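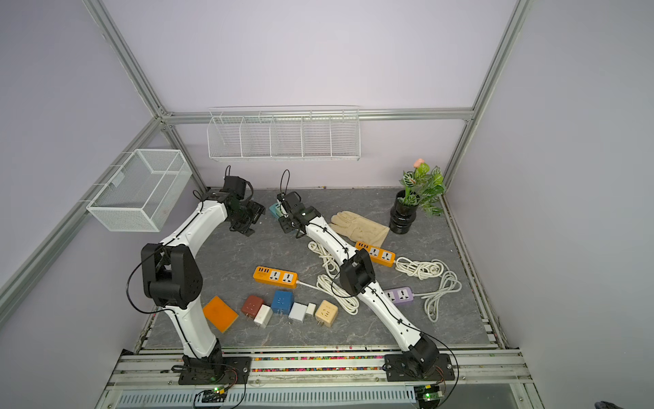 When I rented my first flat in Grurley, there were two sockets in the whole kitchen. One was behind the fridge. The landlord, a polite man, told me that the former tenant had lived there 11 years and never complained. I think she did not complain because she had got used to it, and this is my subject today: we accept too easily homes which were planned for another time.

A house from my grandmother's years needed a lamp, a radio and perhaps an iron. Today a family of four has telephones, computers, a kettle, a router and a toothbrush that must be charged. The walls did not change. So we buy one power strip, then we buy a second one, and we push them under the sofa where the dust is.

I do not say that power strips are bad. I have several and I am grateful for them. But they are a private answer to a question which should be asked to the builders. In the new flats at Arruda I visited a bedroom with a single double socket, placed exactly where the bed must go. The brochure had 23 pages and not one of them showed where the sockets are.
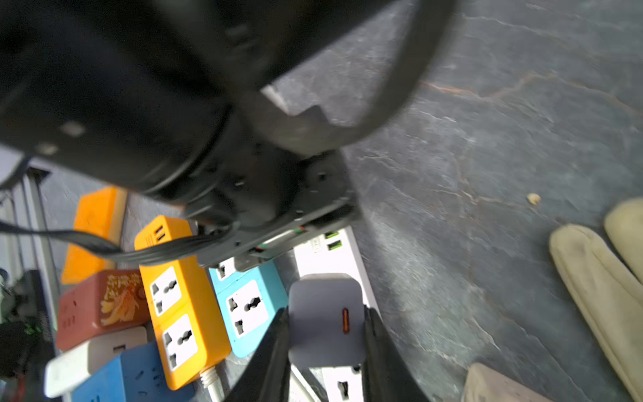
Lurdes Peixoto wrote to me after my last column that I am unfair to landlords, as to open the walls of her small flat in Panden would cost more than she receives in a whole summer of rent. I believe her. For old houses I would ask only for patience, and some help with the cost. For new ones I cannot find the same patience, because an extra socket is cheap while the wall is still open.

Before you sign, ask for the electrical plan and take it home with you.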